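Bakers and bread-lovers wanted for the Ridville Loaf Project

Home bakers, lapsed bakers and total beginners, come and join us

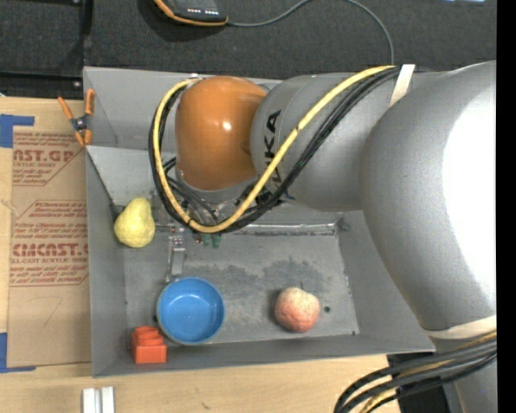

Photo: Tiago Antunes

We are looking for people who would like to spend a winter baking bread from old local recipes and telling us how it went. You don't need to be any good at it! If you have an oven, a bowl and a bit of curiosity, we would love to hear from you.

The project started with a box of handwritten recipe cards left to the Ridville local history room by the family of Abílio Calado, who ran the bakery on Cardoso Street until it closed. There are 203 cards in the box. Most are for bread, some are for buns and biscuits, and a few are shopping lists or notes about the weather. So far we have typed up 171 of them, and the rest are in such faded pencil that Madalena Arruda is still working through them with a magnifying glass and a great deal of patience.

The trouble is that Abílio wrote for himself. One card says "the usual flour, water until it looks right, hot oven". Another gives every weight to the gram and then leaves out the salt. We want to turn them into recipes anyone in the town could follow at a kitchen table, and for that we need a lot of kitchens.

What you would be doing

You will get two recipes a month, from December until the end of spring. Bake each one at least once (twice is lovely if you have the time and the freezer space) and fill in a short form afterwards. We ask about your flour, how long the dough took to rise, what your oven is like and whether anyone at home ate the result. Please tell us about the failures too. A flat, pale brick of a rye loaf tells us just as much about a card as a beautiful one does, and Madalena's first attempt at the potato bread is still talked about.

Once a month we meet in the upstairs room at Gralmont House, 7 pm to 9 pm, to taste, compare and argue about crusts. Coming along is optional, but it is the best bit.

Who can take part

Anyone over 16 who lives in or near Ridville. We have room for 100 households, and would especially like to hear from people with gas ovens, people who bake with small children underfoot, and anybody who remembers buying bread at the shop. If you can remember what the seeded loaf tasted like, please get in touch even if you never want to bake a thing.

We are sorry to say that the project isn't suitable for anyone with a wheat allergy or coeliac disease, as nearly all the recipes use wheat or rye.

What you get

Flour and yeast for every recipe, to collect from the front desk at Gralmont House. A copy of the finished book, with your name in it if you would like it there. We are printing 600 copies, with help from the Drerner Fund. There is no fee for taking part, but we can refund bus fares to the evening meetings, so do keep your tickets.

How to join

Send a few lines to Reinaldo Toledo, care of Gralmont House, or hand them in at the desk. Tell us who you are, what sort of oven you have and how much baking you have done (none is a perfectly good answer). Places will be offered in the order we hear from people, and Reinaldo will reply to everyone.

If you read old handwriting well and would rather help with the pencil cards, say so in your note. Tea and toast provided.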